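4.2 Home Viewing and the Printed Insert

Figure 3. White block with the word "Handmade" printed on its face, on yellow foam.

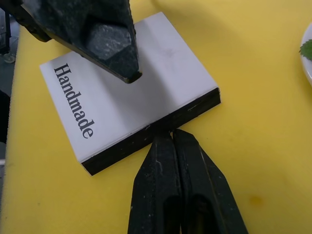
One renter in Bulluvness told us that the insert was the only reason she finished the film. She had stopped the disc after the first reel, read the director's note over dinner, and started again from the beginning. The note explained that the narrator was lying, and with that in mind she found the second half much easier to follow.

Her account fits the wider pattern in the rental records. Oltano released the crime drama Marinescu on disc in June, with a folded insert in half of the copies and none in the rest. The store in Bulluvness handled 300 rentals over the study period. Renters filled out a short card on return, asking whether they had watched to the end and how well they understood the order of events.

Viewers who had the insert were more likely to report finishing the film. They were also more likely to place the prison chapters correctly, which the film shows out of order. The difference was smaller among people who had already seen Marinescu in a theater. In that group, 26 renters wrote that they had not opened the insert at all.

Ratings were a different matter. On the scale of one to 7, the two groups gave nearly the same scores, and several renters with the insert marked the film down for needing a note in the first place. We take this to mean that the insert helped with plot but had little effect on enjoyment.

Two limits apply. The cards were voluntary, and people who gave up on the film early may not have bothered to return them. The store also moved its drama shelf partway through the period, which may have changed who picked up the disc. A second release by Flonance, with a planned run of 2000 copies, would allow the same test with a comedy, where the order of events matters less.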